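Chapter 16
Washing, Racking and Drying Dishes

The care of dishes begins once the meal is over and ends when the last plate is back on its shelf. Students who have worked through the earlier chapters will already know how to plan a meal and set a table. The present chapter deals with the work that follows, and with the surfaces on which it is done: the sink, the counter and the rack.

Plates and bowls are commonly white, and for good reason. A white surface shows grease and food stains readily, so that a dish in need of a second washing can be set apart before it is put away.
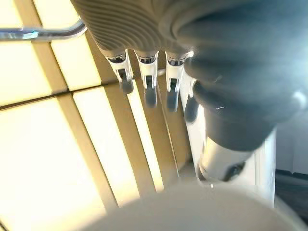
Figure 16.1 A large white rounded object at close range.

Rounded pieces need more care in handling than flat ones. They should be held firmly and lowered gently, and they should never be stacked while soapy. In the Kivell household survey, which covered 700 kitchens, chipped rims were the most common form of damage reported. Most of the chips occurred between the sink and the rack - a distance that few households had thought to keep clear.

The counter beside the sink therefore deserves attention in its own right. It should be wiped before washing begins, and nothing should be left standing on it that might be struck by a plate in passing. At the Guserau training kitchen, students are asked to clear this surface first and to load the rack second.

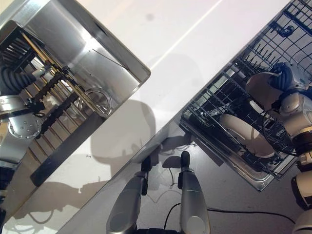
Teresa Dolan

A wire dishwasher rack holds a plate among its upright tines. When loading, place each plate so that water can reach its face and run off freely. Leave a space between neighboring pieces, and check that nothing extends below the wires.

Stainless steel basins are best rinsed and dried after each use. A soft cloth is sufficient for daily care. Methods for removing mineral deposits are given in Section 16.4, together with the Rostami table of cleaning agents.

Key terms: basin, rack, tine, rinse, air drying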